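Two-Arm Handover Work: progress report to the Gevulero fund
Kullurov workshop, August 21, 2024

Summary

We are glad to be writing this one, because the fault that held us up in June is now understood and there is a fix on the bench that we believe in. It has been a bumpy stretch, and part of the plan has slipped by four weeks. But the team has learned more about how our two arms behave close together than in the whole of the first phase, and we would like to share that properly, including the bit where we got it wrong.

What happened

During a run of handover trials in June, the right arm carried on closing after the left arm had stopped. The stop on the left was correct: its wrist had met more resistance than it should and the joint went into its safe hold. The right arm ought to have been told about this and held too. It wasn't told in time. It pushed on through the meeting point and pressed its fingers against the left gripper until somebody hit the emergency button.

No one was hurt. Everyone was outside the enclosure, as our rules require, and the button cut power to both arms straight away. One fingertip was bent and has been replaced. We logged it as a safety matter all the same and stopped all two-arm work that afternoon. If a hand had been in there it would have been a very different report.

What we found

Our first guess was a loose connector, and we spent more days on that than we should have. We swapped leads and re-seated everything we could reach, and the fault still came back. Then we went through the logs line by line and there it was – the hold message from one arm to the other was waiting in the same queue as the ordinary position updates. When the queue was short, all was well. When both arms were busy near a big object, it grew, and the slowest hold message we found took 220 milliseconds to get across. At handover speed that is plenty of time to do damage.

We also found a second, smaller problem. Near large shiny objects the wrist camera's picture confuses our distance estimate. The curved side of a pot gives the software a second gripper to think about, and the estimate jumps. This did not cause the June fault, but it was feeding extra corrections into the queue and making the delay worse.

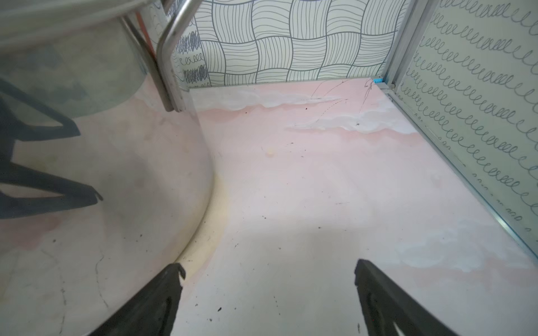
Wrist camera view beside the shiny metal side, with the gripper's dark reflection in it.

What we have changed

The hold signal now has its own path and doesn't wait for anything. Each arm also expects a regular "all well" from the other, and if that goes quiet it stops by itself. We were thrilled with how simple this turned out to be to fit! Most of the work was in the testing.

Closing speed near the meeting point has been cut, and it stays cut until Condori have looked over our results. They supplied the stop circuit and have been generous with their time.

For the reflections, we now throw away any distance reading that jumps too far between one moment and the next. It's a rough answer and we know it. A better one is on the list below.

Where the testing stands

We have made 27 forced-stop runs with the new hold path, stopping one arm on purpose while the other was moving. In every one the second arm held before the grippers touched. We kept the awkward objects on the table for these, the pot and its lid included, as an easy table would have told us very little. A thin blade-like piece stands in for the handed-over part, and it shows up a poor line-up between the grippers very quickly.

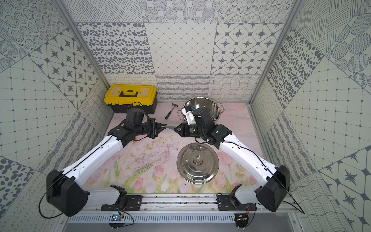
Nellano read a draft of this report and asked whether 27 clean runs were enough to go back to full speed, given that the old fault only showed itself when the queue was long. They would want to see the same test with the network loaded on purpose, and with the stop coming from the right arm as often as from the left.

We agree with both points. Our runs so far have leaned towards left-arm stops because that is how the June fault began, and that was a blind spot. The loaded-network test is being written now.

Next steps

Loaded-network runs, with stops split evenly between the arms.
A proper fix for reflections, probably by masking out shiny areas before the distance estimate is made.
A review with Condori of the stop circuit and the reduced speed.
A written check of the emergency button before each session – we did this by habit before, and now it gets signed.

Money and time

The replacement fingertip and leads came out of the repairs line, with no call on the reserve. We are asking to move the handover demonstration back by the same four weeks, with no change to the total. The remaining 12 weeks of the phase are enough for the work above, provided the loaded runs don't turn up something new. If they do, we will write to you at once and hold the arms at reduced speed in the meantime.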